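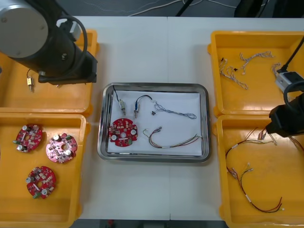 What does the sorting table need before visitors come in?

Bins in their places, a parts tray in the middle with fresh paper in it, both arms homed, and one trained person at the stop button. Budget 20 minutes if the cell was shut down overnight.

4. Open-day set-up, two-arm sorting cell

Applies to the Nakby hall cell only. The Amadi cell has its own sheet, don't mix them — the bin positions are different and the stored program will not match.

4.1 Before you power up

1. Key from Ebere Igwe. Sign the log.
2. Walk round the cell. Cables off the walkway, nothing leaning on the table.
3. Check the air gap between table edge and barrier: 600 mm minimum. Barrier goes up first, always, even for a quick test.
4. Wipe the table top. Dry cloth, no spray.
5. Both arms parked clear of the tray before anyone reaches in.

CAUTION: Never reach over the tray with the drives live. Press stop, wait for the lamp to go out, then reach.

4.2 Bins and tray

Four yellow bins, two each side. Steel tray between them. Seen from the same side as the picture at the top of this section:

Top left — solenoids
Bottom left — round red boards
Top right — twisted gray and white harnesses
Bottom right — multicolored harnesses

1. Push each bin home against its stop. A bin that sits crooked gets missed picks all day.
2. New sheet of white paper in the tray. Flat. If it curls, turn it over.
3. Lay out the mixed parts on the paper. Spread them, don't heap. Boards face up.
4. Keep solenoid wires from lying under a board. The gripper will drag both.
5. Harness ends inside the rim if you can manage it. Loose wires over the edge catch.

Note: a few parts already in each bin is fine for a demo, and better than bare bins. Visitors get the idea quicker when they can see where things belong. Don't overfill.

Note: demo parts are scrap stock. They do not go back to the Stekance line, whatever the label on the box says.

4.3 Starting the cell

1. Main switch on. Wait for the panel.
2. Load program 1129. Not the one above it in the list, that is the old layout.
3. Home the left arm. Then the right. One at a time.
4. Run 2 dry cycles at slow speed, no parts. Watch the grippers over the bin rims.
5. Stop. Put the parts in (4.2, step 3).
6. Start again at slow speed. Stay on slow for the whole visit.

If the arms stop part way with the amber lamp on: press stop, clear the tray by hand, home both arms, start over from step 4. Do not just press resume. It remembers the old pick and goes for a part that isnt there.

4.4 With visitors present

Groups stay behind the barrier. Presenter talks, operator watches the arms — two people, two jobs. Damián Ochoa does the talk for the morning groups, swap after lunch.

Suggested order:

1. Show a board and a solenoid from the spares box, pass them round. Get them back.
2. Say what goes in which bin.
3. Start the cycle. Let it run a bit before talking over it.
4. Harnesses last. They are the hard ones, soft and tangled, and people ask good questions here. Leave time.
5. Stop the cell before questions.

Missed pick in front of a group: let it go once. Second miss on the same part, stop and move the part. Fine to say what went wrong, people like it.

CAUTION: No visitor loads the tray, including staff from other sites. Phones and bags stay off the table.

The Bitonent people ask for full speed every time. Answer is no. Send them to Ebere.

4.5 Resetting between groups

1. Stop. Lamp out.
2. Empty the bins back to the tray, leave a few parts in each.
3. Check boards for bent connectors. Bent ones in the reject box under the desk, not back in teh tray.
4. Pull the harnesses apart by hand. Twisted ones first.
5. Change the paper if torn or marked.
6. Look at the gripper tips. Bits of insulation get stuck, use the brush.
7. Home both arms, one slow cycle, open for next group.

4.6 Closing down

1. Park both arms. Main switch off.
2. Parts into the demo box, lid on. Bins stay on the table.
3. Log any stops with the time and which arm. Left or right is enough.
4. Key back to Ebere before you leave the hall. Barrier stays up overnight.

For a lamp that stays amber after restart see section 6.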